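Folding T-shirts: your questions answered
June
By the Tudenthorpe laundry blog

I get asked about T-shirts more than anything else, so I've put my usual answers on one page. Skip about as you like!

Do I need a big table?

It helps. I used the end of the bed for years and the duvet fought me every time. A wide, flat top lets you spread the whole shirt out, sleeves and all.
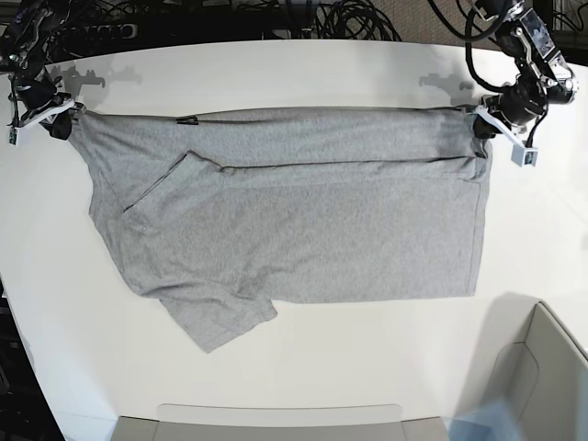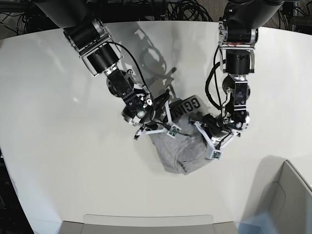
If you haven't got a table, a clean worktop will do (wipe up the crumbs first, I've learnt that one).

Why does one sleeve always stick out?

Usually the shirt wasn't square before you started. Give it a tug at the shoulders, tuck both sleeves in flat, then fold. If one still pokes out, open it up and go again, it only takes a moment.

Should I buy a folding board?

I had a Sitow one for a bit and it was fine, but it lives behind the wardrobe now. Hands are quicker once you've done 29 shirts on the trot.

Drawer or shelf?

Drawer, standing up in a row. Mine go in a Skaledel chest and I can see every colour without digging. Jumpers go on the shelf.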